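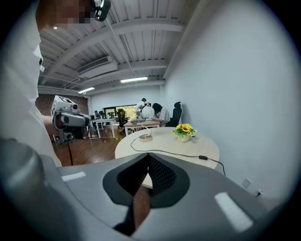 6 min read

The lamp task is on, and I am so happy about it

Regular readers will remember that I have been going on about the lamp since the fall. Well, we finally started! The Skitarard group spent a good part of February at the round table with a pair of handheld grippers, a table lamp and some sunflowers, showing a robot how to do the kind of small household chore that you and I do with half our mind on dinner. I want to tell you how it went, and I'll try to keep the technical parts short for those of you who come for the workshop news and skip my bits (I know who you are).

First, the idea, for everybody who joined after the open evening. You can teach an arm by steering it from a distance, and we did that for two seasons with the Jekico rig. You sit in a chair, you move a pair of handles, and the arm across the room copies you. It works. It also feels like doing your laundry through a mail slot. Everything takes three times as long as it should, your shoulders ache, and by the end of a session you have learned to move like the arm, stiffly, in little straight lines, and the arm has learned it right back from you.

With the handheld pair you leave the arm at home. You pick up two grippers that have the same kind of fingers the robot has, you walk up to the table, and you just do the chore. The cameras on the grippers record what the fingers saw, the marker blocks help us work out where each gripper was in the room, and later on all of that goes into training. The robot never has to be there while you work. You can feel the weight of a thing in your own wrists! When something starts to slip you catch it without thinking, and the catch gets recorded along with the rest, and that little save is worth more to me than a dozen perfect runs.

Wim Meijer wrote up the task sheet, and I'd like to quote the whole of it, but it is longer than this item. The short version: the flowers get moved to give the lamp some space, the lamp gets slid toward the middle of the table by its base, the cord gets straightened out, and then one gripper steadies the switch while the other presses it. Then both hands go back to where they started and hold still for a moment so the software can tell that the run is over. A decent run takes 30 seconds. My first one took so long that Wim went and refilled his coffee, came back and asked if I had begun.

What surprised me was how much of the trouble is in the approach. With bare hands you reach for a flower from any side you like. With grippers you have to think about which way the fingers open, and whether your elbow will end up somewhere silly. If you come in over the top you block your own view, and if your camera can't see the stem then the robot won't be able to see it either. So we have all picked up a habit of coming in low and a bit from the side. I caught myself doing it with a jar of pickles at home.
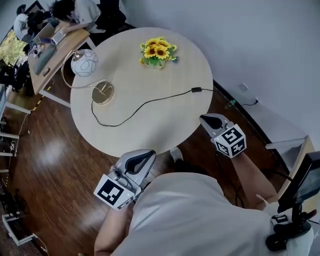 Cords deserve an item of their own, and one of these months they'll get one. A box stays the shape it was when you let go of it. A cord has plans. You pull one end straight and the other end curls up, you press it flat in one spot and it lifts in another, and it never lies the same way for two runs in a row, and for training that is wonderful, even if it drives you up the wall while you are doing it. Ours is black on a pale tabletop, so at least the cameras get an easy time finding it as it wanders off from the lamp base, in its wavy line, through the little inline switch and over the edge toward the outlet. The stretch between the base and the switch is the part you can really work with. The stretch past the switch is another story, for as soon as you tug there you are also tugging on whatever hangs over the side, and the lamp can start to creep toward you. Our rule now is that one gripper always holds the cord on the lamp side before the other one touches anything further along.

I was also ready to dislike the round table. I had asked for a square one, on the theory that straight edges would help with lining things up, and I was overruled. I take it back! On a round table there is no "front," so people stand wherever they feel like standing, and we get runs from every side without anybody having to remember to change places. Somebody starts by the wall, the next person comes in from the desk side, and the lamp arm points a different way each time. The first training set we made on the Jekico rig was all shot from one chair, and the arm that came out of it was lost the moment we turned the table a quarter turn. I would really like to avoid that this time.

The room helps too. We work in the ordinary office, with people typing away at their desks behind the table, office chairs standing where they were left, daylight coming in past the trees outside and the ceiling lights on top of that. I used to think we'd need to clear everything out and hang a curtain. Rurex, the group we swap notes with, talked me out of it. Their view is that a robot that has only ever seen a clean backdrop will be upset by a backpack, and I think they have it right. So please, if you share the room with us, carry on as you always do. Walk past. Move your chair. Leave your laptop open. You are doing us a favor.

Now for where we stand. The goal for this task is 300 runs that we are willing to train on. So far we have kept 92. That is lower than I had hoped and I'm still pleased with it, as the first sessions were mostly spent finding out what a bad run looks like. A run gets thrown out if the marker block was hidden for too long, if somebody used a thumb (it happens more than you'd think, the thumb just goes for it), or if the hands never came to rest at the end. A run does not get thrown out for being clumsy. If you fumbled the switch and tried again and got it, we want that one. We want it a lot.

I had an interesting back and forth with Wim over speed. He likes slow runs, for the sake of clean video. I like natural ones. We tried both, watched the recordings side by side, and agreed that the best ones come when people have done the chore often enough to be relaxed and not so often that they are bored. For me that sweet spot starts at the fifth run or so and ends when I begin thinking about lunch. After that I get sloppy with my left hand, and it shows. So we swap people more often now, and nobody does a whole afternoon alone.

A few things I've written on the inside of the cabinet door, for anyone coming to a session:

Look at the fingers, and let your eyes get there a moment before your hands do.
Keep the marker blocks clear of your sleeves.
Hold the lamp by the base or by the arm, never by the shade.
If you drop something, pick it up with the grippers if you can reach it. If you can't, stop and say so out loud.
Rest when your wrists tell you to. They are light grippers, and they still get heavy.

That last one I mean. My forearms were sore for 2 days after the first long session, in places I didn't know I had muscles, and I garden!

People keep asking me when the robot gets its turn, and I can give you half an answer. The software side is a project called Đồng, and it takes our recordings and turns them into something that can drive the arm. A very early version has been run on an easier job that we recorded last year, putting a cup on a saucer. It put the cup down next to the saucer most of the time, gently and with great confidence, and I laughed until I had to sit down. But the reach was lovely. It came in low and a bit from the side, the way we do it. I had not expected to recognize myself in the way a machine moved its wrist, and I have watched that clip more often than I'll admit here.

The lamp will have to wait for the full set of runs. I would love it if more of you came by to add yours. You don't need any experience with robots or with computers, and left-handed people are especially welcome, for we are short of them. You'll get a practice round first, with a sponge and a bowl, and then you can go straight to the table. Long hair tied back, please, and sleeves you can push up. Sign up on the sheet by the door or drop me a line, and tell me whether mornings or afternoons suit you.

Next up, once the lamp is done, is folding a dish towel. I have been told that it's much too hard. I've already picked out the towel.

Contact: reply to this newsletter or leave a note at the Skitarard desk | © Skitarard, all rights reserved | Back to top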